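Fusteo handheld gripper kit: marker cubes or built-in tracking?

Posted 6 Aug 2018 by jointlimit

We are looking at the two-hand Fusteo kit for recording tabletop tasks. The quote is 2428 dollars with marker cubes. Does cube tracking hold up when both hands work close to the same object? Our test object is a small box, and I am worried about one gripper blocking the other.

tallow_mk

We have used the kit since December. Each cube sits at the base of its gripper, so crossing your wrists is the main way to lose it. Keep the hands side by side and approach the object from the near edge of the table.

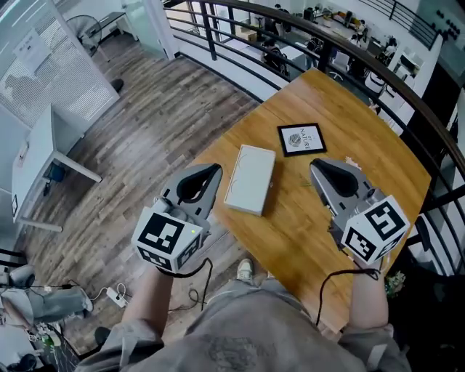
Dropouts on our side were 8 in 12 sessions, all during handovers. Cable length is the other limit. Route both cables back past the forearms and leave slack, or the operator starts steering around them. Recalibrate after any knock to a cube mount.

Wilureck_bench

Get the Zuvon one instead, no cubes. Costs more I think.

nodrift21

Zuvon drifts on plain tabletops in our lab. If you buy Fusteo, ask Akinola for the stiffer cube mounts. The stock ones flex.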